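Chapter 17
Small Appliances and the Worktop

What this chapter covers

Planning a worktop around the things used on it
Where to put a large countertop appliance
Cups, bowls and other small items
Surfaces and how to look after them
Cables and sockets

Before you start, you should have read Chapter 2, on measuring a room, and have your own kitchen plan to hand. You will need it for the first activity.

17.1 The worktop as a place of work

Most kitchens are planned around the large fixed items: the cooker, the sink and the fridge. These are drawn on the plan first and the cupboards are fitted round them. The worktop is what remains. In an older kitchen it was often thought of as spare space, somewhere to roll pastry or stand a tray.

That has changed as more cooking has moved on to the worktop itself. A household may now keep a kettle, a toaster, a slow cooker and an air fryer out all the time. Each takes up a piece of the surface and each needs a socket. Between them they can leave very little room for preparing food.

In this book we use the term standing area for the part of a worktop covered by things that stay out all day, and working area for the part left clear for use. The two are measured separately. A worktop 2000 mm long may sound generous, but if the standing area takes up more than half of it, the person cooking will feel short of room at every meal.

17.2 Placing a large appliance

A boxy appliance such as an air fryer is tall for its width and is usually opened from the front. Three measurements matter when choosing its place: the width of the body, the depth from the handle to the back, and the distance the drawer or door travels when it is opened. The last is the one most often left off a plan.

Put the appliance towards one end of the worktop if you can. In the middle it splits the working area into two short lengths, and neither may be long enough for a chopping board and a bowl together. At the end it leaves one longer run. Check that the handle can be reached without leaning over anything else.

Appliances that give off heat need air behind and above them. Follow the maker's instructions for the gap, and do not push the appliance back against the wall after cleaning. Wall coverings with a texture or a weave are harder to wipe than tiles or paint, and grease and steam will mark them. If the wall has a covering of this kind, pull the appliance forward before use, or fit a washable panel behind it.

Do not use the top of a heating appliance as a shelf. Some have controls or indicators on the upper surface, and these should be kept in view.

17.3 Cups, bowls and other small items

Small items are easy to move, and for this reason they are seldom planned for. They collect wherever there is a gap. A cup left out after breakfast is joined by a bowl, and by the evening the working area has gone.

The usual remedy is to give the items in daily use a fixed place. An organiser at the back or side of the worktop will hold small pieces upright. Bowls can be nested if they are of different sizes. Coloured cups and bowls are useful in a shared kitchen, where each person can have a colour, and in any kitchen where someone has poor sight. A red cup stands out well on a pale surface; a white one may be missed.

Leave a hand's width between items that are picked up often. When they touch, lifting one tends to knock the next.

17.4 Surfaces

Pale wooden surfaces are popular and show crumbs and spills less than dark ones. Wood does need care. Wipe up water as soon as it is seen, clean along the grain, and stand hot dishes on a mat. Oil an unsealed surface when it begins to look dry. A sealed surface should not be oiled.

17.5 Cables

A cable should run from the appliance to the socket by the shortest safe route. It should not cross the hob or the sink, and it should not hang over the front edge of the worktop where a child could pull it. Overhead cables should be held clear of anything that becomes hot.

Activity 17A

On your kitchen plan, mark the standing area in one colour and the working area in another. Measure the longest clear run and write it beside the plan. In the Acharya kitchen, used as the case study in this chapter, the longest clear run was 966 mm before any changes were made. Compare your figure with this one and note which single item you would move first.

Key words

standing area, working area, clear run, organiser, sealed surface

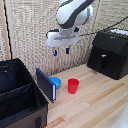
Figure 17.1 A pale wooden worktop with a large black appliance at the right, and a blue bowl and a red cup.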